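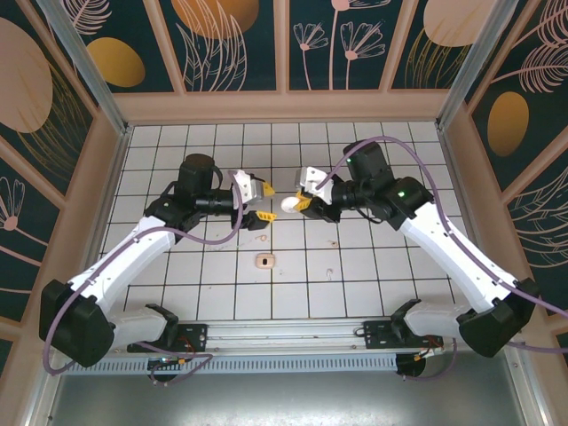 Workshop notebook, October 2020
Dye bench: walnut hulls, second go

Okay, so the brown. I have been chasing this brown since May and I think I finally have a handle on why the first skeins came out the color of weak tea. I was rushing the hulls. They went into the pot green, straight out of the bucket, and I simmered them one afternoon and called it done. Sebastian Mihăilă told me to let them sit and get properly disgusting first, and I didn't listen (sorry, Sebastian).

This time the hulls soaked for 8 days in rainwater with the lid on. The smell is something else, so if you're using the back sink, leave the fan running. Simmered them low, let the pot cool overnight, strained through the old pillowcase, then strained again when I found grit at the bottom. Please don't wash that pillowcase with anything you like.

Yarn

Used the Birnine worsted for the main batch and a little of the Fivier sock yarn to see how a superwash takes it. Total weight on the big scale was 1,452 grams before wetting out, which is more than I'd normally put in that pot, but I wanted the whole sweater lot in one bath so I wouldn't be matching skeins later. It was a squeeze! I had to keep turning everything with the long spoon and my arm is sore today.

No mordant on the Birnine. Walnut doesn't need it and I like how soft the wool stays without alum. I did put alum on one of the Fivier skeins and left the other plain, and the difference is smaller than I expected. The alum one leans a bit golden in daylight. Under the shop lights I can't tell them apart, so check the tags before you grab one.

Dips

Did 3 dips on the main batch with airing in between. First dip was tan, kind of a cardboard color, and I had a little moment of despair. Second dip got it to a decent milk chocolate. After the third it was the real thing, dark and slightly red, like the inside of an old piano. I hung everything on the rack under the porch roof and it went darker still while it dried. I had forgotten walnut does that in the air.

The Fivier grabbed color so fast that I pulled it after the second dip. It's nearly black where the ties were loose and noticeably lighter where I tied too tight. My own fault, I was using the cotton string from the kitchen drawer and pulling like I was tying up a boat. Figure eights next time, loose ones.

Iron afterbath

Split off a few small samples and gave them a very short dunk in the iron water. Gorgeous, gray-brown, almost like wet bark. But the wool feels a touch harsher and I don't want that around my neck. Could be lovely for the Prondutska blanket, where nobody's skin is going to complain. Samples are pinned to the board under "walnut + iron" with the times written on the back. One of them says "long" with no number because I got a phone call. Treat it as a mystery.

Rinsing

This took forever. The water ran brown through rinse after rinse, and I finally left the skeins sitting in a cool bath while I ate lunch. A drop of the wool wash helped. There's still a bit of crocking on the darkest skein if you rub it with a white cloth, so I want to let it rest before anyone winds it. Don't put it on the swift with the cream yarn!

To do

Order more alum from Gunawardena, we're down to the bottom of the jar.
Try the leftover bath on linen. There's plenty of color left in it, and I put 2 jars in the fridge, labeled, with skulls drawn on them.
Find out whether hulls can be dried and kept for winter. Sebastian says yes, my dye book says yes but weaker.
New gloves. The left one has a hole at the thumb, and my thumb is going to be brown until the holidays.
Knit a swatch from the main batch once it's dry and stick it in here.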